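Bromdale Community Help > Rooms and Furniture > Work Tables > Power and Cords

How do I keep a power strip put on a work table without ruining the top?

Benedita Baptista

Hello everyone, I've been reading this board since the winter and have finally got something of my own to bring to it. I hope it's in the right section - I wasn't sure if it belonged under tables or under cords, so please move it if I've guessed wrong.

I have a wooden work table with a white board laid over the top of it, and a white power strip that lives on the board. I can't get the strip to stay where I want it. I've put up three pictures.
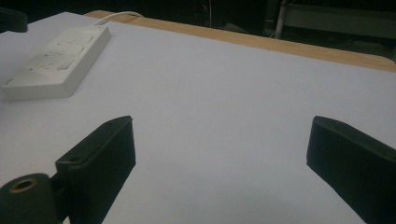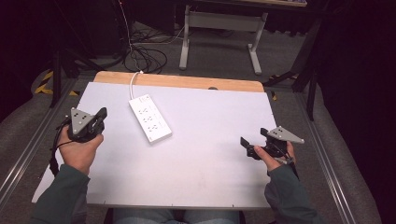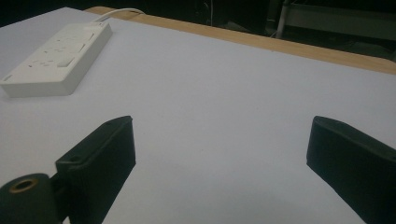
What I'm after is a way of fastening a power strip to a table that gets used for all sorts, without drilling into the good surface and without leaving a gummy patch behind when I change my mind, which I will. The table gets used for cutting out patterns on Mondays, for my nephew's model kits when he comes over, and for wrapping parcels in between, so there isn't one arrangement that suits it all year. The strip always ends up sitting at a slant on the left, with its cord going off the far end and over the wooden rim at the back, and it seems to me that half the trouble starts right there at that rim. I pull a plug out and the whole thing comes with it. I push a plug in and it slides away from me toward the back. By the end of an afternoon I'm holding it down with one hand like a cat at the vet's.

I did try the sticky strips meant for hanging pictures. They held for a good while and then one came off with a little skin of white attached to it, and I'd rather not repeat that all over the board. I also tried a folded dish towel underneath, and my sister told me off for it, so that was the end of the towel.

The other thing I wondered about is the oval hole at one end of the strip. I take it that's for hanging it on a wall, but could it be used on a table? And would it be silly to screw the strip to the underside or the back of the table where I'd have to feel for it every time? My knees are all right but I don't love crawling.

One last detail, in case it matters. The white board isn't fixed to the table. It just lies there by its own weight, and I like being able to lift it off and wipe the wood underneath. So whatever I do to the board, the board can still move a little, and whatever I do to the wood will probably be there forever.

Thank you for reading all that. I do go on.

woodshed_carol

Welcome, and don't worry about going on, you should see some of the posts in the gardening section!

I had this very problem on the table where I do my framing, and it took me an embarrassing number of tries to get it right, so let me save you a few. The first thing I'd say is to leave the strip alone for a minute and look at the cord. A cord that hangs straight off the back of a table is pulling on the strip the whole day long, only a little, but it never lets up, and every time you unplug something you're helping it along. Fix the cord first and you may find that the strip needs much less holding than you thought.

What I did was put one cord clip on the back edge of the wood, on the vertical face, where I never see it. It's the kind with a little arch you press the cord into. Mine came from Matos, the hardware place out past the bridge, and they're sold in a bag of 12 so you'll have spares until you die. You want the cord to come off the strip, lie in a loose curve on the table, go over the edge, and be held just below it. If somebody catches the cord with a foot, the clip takes the tug and the strip stays where it is. Don't pull the cord tight between the strip and the clip. Leave enough that you can turn the strip around or slide it a hand's width either way. And don't clip it so that it bends hard over the corner of the wood, as a sharp bend in the same spot year after year isn't good for any cord.

In your second picture I can see a small round hole in the wooden rim at the far side, toward the middle and a bit to the right. I'd be tempted by that hole. A plug will never go through anything that small, so don't go thinking of threading the cord, but you could pass a zip tie or a bit of soft strap through it and make a loop for the cord to run in, and then you wouldn't need to stick or screw anything to the wood at all. I can't tell from a picture if the hole goes all the way through, so poke a pencil down it before you plan your whole life around it. It would also mean bringing the cord over to the right some, and that depends on how much you have to spare and where your wall outlet is.

Now for the strip. On my table I use a thin rubbery mat, the sort sold for lining drawers, cut a little smaller than the strip so that it doesn't show. No glue. It grips the underside of the strip and it grips the table, and when I want the surface clear I pick up the lot and put it on the floor by the leg. Wash the mat with dish soap when it gets dusty and it grips again. It won't hold against a really stubborn plug, you'll still want a hand on the strip for that, but it stops all the sliding about.

If you want it firmer than that, put the strip on a board of its own. I mean a piece of scrap a few inches longer than the strip, screwed to it from the back through the mounting holes, and then hold that piece to the edge of the table with a small clamp. My husband made one for his bench and it's 19 inches long, which was simply the length of the scrap he had. Clamp on, clamp off, and no mark on anything if you put a bit of felt under the jaw. With your white board lying loose, the clamp would pinch the board and the wood together, and you might find you like that, as it would stop the board creeping too.

I hope some of it is useful. Do come back and tell us what you settle on, people never do and I always wonder.

tomfrom2ndave

just use velcro

Old Fumier Road

I'll add to what Carol wrote, and I mostly agree with her, though I part ways with her on one or two matters. I wired outbuildings for a good part of my working life and I'm fussy about strips, so take that into account.

On the oval hole. You have it right that it's meant for hanging. The usual arrangement is that the strip has slots or holes meant to take screw heads, and you set the screws in the wall or the board at the right spacing, leave the heads a little proud, and then hook the strip over them. I can see one hole in your third picture, down at the left end of the strip. Turn the strip over with it unplugged and see what else there is on the back. If you only have the one hole to work with, the strip can swing around it like a gate, and you'll want something at the other end as well. To get the spacing right, lay a piece of paper over the back, rub a pencil across it so the holes come up, and use the paper as your template. It saves a lot of measuring and swearing.

What you must not do is make your own holes in the housing. I have seen it done. Don't run a screw through from the inside, don't drill it, don't heat a nail and poke it through the end. If it hasn't got the holes you need, hold it from the outside with straps or get one made with mounting ears. Kelel makes one with a tab at each end that takes an ordinary wood screw, and I've put a few of those up for neighbors. There's also a clamp-on kind that bites onto the back edge of a table, and for a table like yours, where everything changes week to week, I'd think hard about it.

On the towel, your sister is right. A strip gives off a bit of warmth when it's working and it wants air around it. Cloth underneath holds the warmth in and slides about besides. The thin drawer liner is better if it's a flat rubbery one and you keep it to light loads, a lamp or a charger and such. Anything that makes heat, an iron or a glue gun or a heater, I'd sooner see plugged straight into the wall. An iron can easily draw more than 1000 watts all by itself. And since you mention cutting patterns, I'd bet there's an iron somewhere in this story!

On velcro, the gentleman above was brief but he isn't all wrong. The trouble is that the glue on the back is the same sort of glue that took the skin off your board. If you go that way, wrap a strap around the outside of the strip at either end, clear of the outlets and the switch, and fasten the straps to a piece of scrap as Carol describes. Then the glue never touches your table.

As for putting it underneath, I'd leave it be. You want to be able to reach the switch and see if it's on or off. The back edge, up on a clamp, is the furthest I'd move it. If you do keep it flat on top, turn it so it lies parallel to the back edge and push it as far back as your arm finds comfortable. You'll be pulling plugs straight up, and with the strip at a slant I suspect you're pulling toward yourself.

Last thing and then I'll go and have my supper. Look over the coil of cables lying on the floor behind the table, the black and white ones. If any of that belongs to another strip, be sure you aren't plugging one into the other. One strip, one wall outlet.

Benedita Baptista

Oh, you are kind, all of you. There is an iron, yes, I've been caught. It's going to the wall outlet from now on.

I turned the strip over this morning and there's a second hole on the back that I had never noticed, so I'm going to try the piece of scrap and a clamp, with a bag of those clips for the cord. I did poke a pencil down the little hole in the rim as well and it goes right through, so I may have a go with a zip tie before I buy anything. My nephew says he has a clamp I can borrow, though I'll have to remind him 2 or 3 times before it turns up.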